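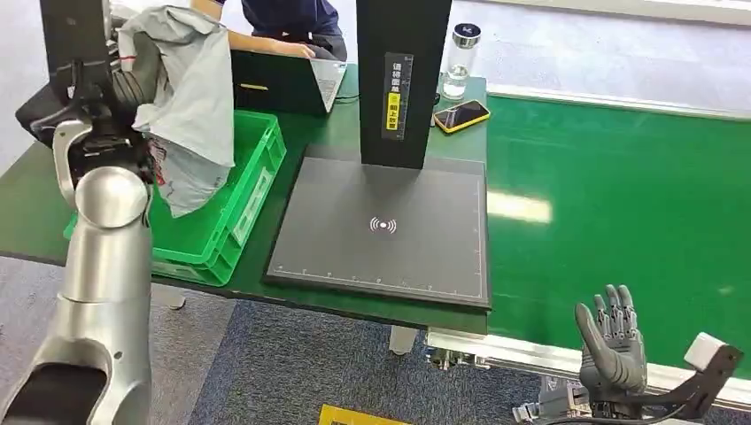
May 30, 2024
Parcel bench, Murken

Bags again. Boxes were finished with before lunch and I have nothing to say about boxes. They have corners, they stay where they are put, and the label is on the side you expect or on the opposite one. I would happily write this notebook about boxes until October.

Soft mailers are the whole of what is left from the Babalola returns. The sheet that came with them says 547 items, a figure I've copied down here so that we can be embarrassed by it later. A fair share are the light plastic courier sort, grey or white depending on who you ask and where the light is, with red printing on the outside and a great deal of air on the inside. I have been calling them pillows. The sheet calls them "flats", and I'd like to meet whoever filled in the sheet.

Set-up as it stood after the tidy:

Green crate on the left of the table, hard up against the scanning pad. We had it further off last time and everyone complained about the reach. Now it is so close that a bag coming out of it drags over the corner and arrives at the pad already in a mood. I prefer this to the reach.

Pad in the middle. Column behind it. Nothing on the pad except the thing being scanned, as the sticker on the column has been saying in its own way since we unpacked it. The back of the table is less virtuous. Laptop, phone, water. I've given up on the water. If it goes over it will at least go over at the back, and I have written that down so that it can be read aloud at the time.

Order of work, for whoever takes the next crate:

Lift the bag clear of the crate by its top edge and let it hang for a moment. Whatever is inside goes to the bottom. Lay it down bottom first, then lower the rest. Press from the middle outwards with a flat hand. Find the code. Turn the bag so that the code is up and not on a slope. Scan. Bag to the out pile, which is on the floor and should not be.

Lovely on paper. In practice the pressing is where the time goes. The air has to leave by somewhere, and on a sealed mailer there is no somewhere, so it just moves along. Press the left side and the right side comes up to see what you are doing. I tried a slow press, a quick press, and folding the empty end under. Folding under works best, if the contents are small and the code isn't on the part you have folded. The code is usually on the part you have folded.

A note on creases. The reader doesn't mind a crease that runs beside the code. It minds a crease through it very much. It also minds shine, and these bags are nearly all shine. Moving the bag a hand's width towards the front of the pad dealt with the worst of the glare from above, and then the bag was hanging over the scale, so we had no length for it. Moved it back. Got the glare back. Wrote the length down off the ruler by eye and felt like a draper.
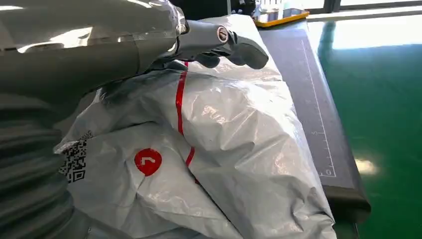

Which brings me to the ruler. It starts at nought a little way in from the corner, and I would ask everybody to start there too. There are readings in last week's list that can only have been taken from the edge of the pad. They are all out by the same amount, which is considerate of whoever did it, and I have a fair idea it was me.

What counts as the length of a soft bag is another matter. Three possibilities were argued over the kettle. One, the bag as it lies, bulges and all. Two, the bag pulled flat, seam to seam. Three, the contents only, with the loose plastic ignored. Wadex, who get the numbers, want "outer dimension", and when asked what that means for something with no fixed outer they replied with the same two words in bold. I've gone for as it lies, after pressing, with any empty end folded under. Write F beside the reading if you folded. If you folded and then it unfolded, write nothing and do it again.

Height is nonsense for the pillows. A bag measured straight after pressing and the same bag measured once it has had a rest are two different parcels. I put down the second figure and a small question mark. The column on the list for question marks is now the best-filled column on the list.

Timings, such as they are. Took a stopwatch to one crate of mailers and it came to over 12 minutes, against what I had promised, which was less, and which I shan't repeat here. I stopped the clock once to look for the tape and then couldn't decide whether looking for the tape is part of the job. On present evidence it is.

Failures worth keeping:

Code on the seam. The code is printed so close to the join that one edge of it stands up like a collar. Pulling the plastic tight with both hands gets it flat, and then you have no hands. 2 of these today, both put aside in the tray marked LATER, where they will be company for the others.

Code under the flap. Lift the flap, hold the flap, scan, let go of the flap. Sounds like nothing. The flap is usually stuck by half its glue to the wrong part of the bag and comes up with a noise that makes people at the back of the room look round.

Clear wrap. Some items have an outer layer of clear plastic, thin, crackly, and fond of anything that comes near it. It clings. You put the item down and the wrap stays with you, and you spend the next while taking it off one hand with the other and then off the other with the first. I propose the wrap comes off before the item gets anywhere near the pad and goes straight in the sack. Wrap left on the table slides about on the green top, which is glossy and gives it no reason to stop.
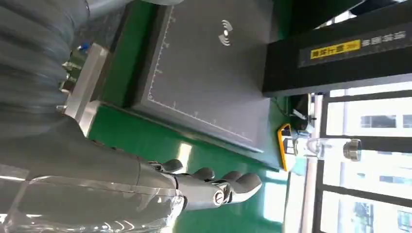 I would also like the table wiped more often. The green shows every bit of dust off the mailers and the pad shows even more, being dark. A dusty pad isn't only ugly. The bags skate on it. After a wipe they grip a bit and stay under the column while you turn the label round. Damp cloth, not the spray, which left a film last month that took longer to remove than the dust would have taken to build up again.

While I'm complaining: the white signal mark in the middle of the pad is where you aim. Put the code over it, or near it, and the rest of the bag may do as it likes. I only started aiming at it properly this afternoon, having spent the morning centring the bag instead. Centring the bag looks much neater and reads much worse. I've told the others and been told they knew.

The Vindik weights came. These are the little flat bars meant for holding drawings down, and the thought was to sit one on each end of a mailer during the scan. They do hold the bag. They also leave a dent, slide off anything with a proper bulge, and get measured. One parcel is now in the list as rather longer than it is. I've struck it through and initialled it. Weights back in the drawer, receipt in the front of this book in case we decide to be cross about it.

To do

Out pile off the floor. A second crate on the right of the table if there's room once the phone and so on find a home.

Ask Wadex again about outer dimension. Ask them for a drawing this time.

Clear the LATER tray before it needs a tray of its own.

Redo the readings taken from the pad edge. I make it one page, front and back. Pencil, please, and leave the old figures legible underneath.

More tape. It was under the laptop.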